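Subject: Re: [society-index] Joint engagements and the consort field
List: society-index at Mellovside
Date: 3 November 2019

Replying to the list, as the same question came up in May and the thread was left open. The earlier message is quoted in part. My answers apply to the Drarno register only. I have no view on how the newspaper indexes should do it.

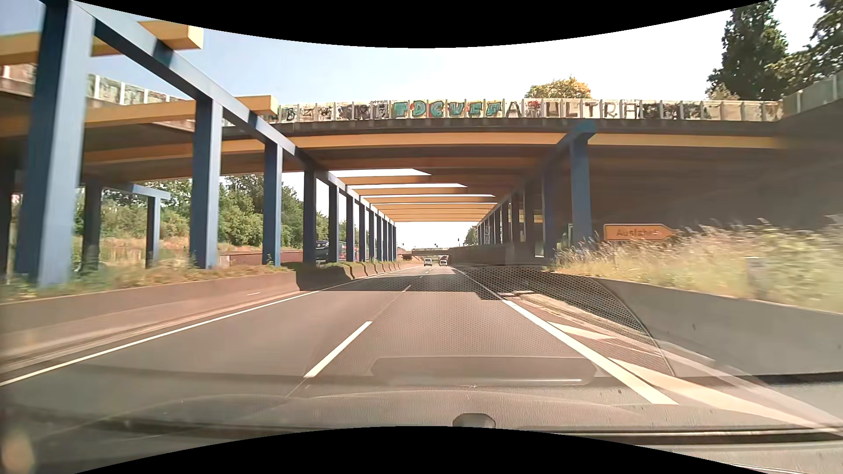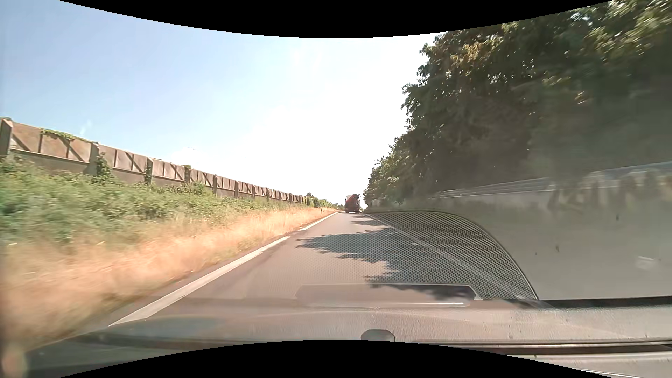 The unit of entry in the register is the engagement, meaning a public or semi-public appearance with a stated host, a place and a start time. A visiting consort who attends a lunch, a school and an evening reception has three entries for the day, whatever the court circular does with them. Travel between them is not entered. A stretch of straight road with a barrier along the left has no host, and it stays out even where the press pool has filed copy from the car. The one exception is a stop at which the principal gets out and is received by somebody, and that is entered under the person receiving.

> The consort field is being used for at least two things. In some
> records it holds the name of the spouse who was present. In others
> it holds the person whose engagement it was, if that person is not
> the head of state. A search for engagements carried out by consorts
> alone therefore brings back a good many dinners where the consort
> was only at the table.

Agreed. I ran the check on the current file. Of 3123 entries, 647 have the consort field filled. In 224 of those the consort was the principal and the spouse was elsewhere. Another 214 are joint engagements with both named on the invitation. The remainder are mixed and will have to be read one by one against the cuttings.

The proposal is to split the field. "Principal" takes whoever the host invited in their own right, and may repeat. "Accompanying" takes everybody else of rank. A meeting between a queen consort and a president's daughter on, say, girls' schooling would then have two principals and no accompanying party, even if both husbands were in the building.

> Do we also want a rank field? The Hayashi guide has one, and the
> Eron index has started to copy it.

I would leave it out. Rank changes with marriage, accession and elections, and the Hayashi guide gives the rank at the time of printing, so that its older entries have been altered between editions with no note. The style used in the source is enough – "HM", "First Lady", "the Hon." – and it should be copied as printed, including where it is wrong. Corrections go in the note field with the date of the correction.

> Finally, clothes. Several contributors have been putting the
> designer in the subject line.

The subject line is for the stated purpose of the engagement. Designer, jeweller and milliner go under "Dress", with a source. A label's own publicity counts as a source for its own garment and for nothing else. If two papers give different designers, enter both and leave the conflict standing. Entries with the designer in the subject line will be moved when the field is split, so please do not move them by hand in the meantime, or the change log will show them twice.

Unless there are objections, the split goes in with the next load. Objections to the list, please, and not to the register address.

-- 
Drarno register
society-index, Mellovside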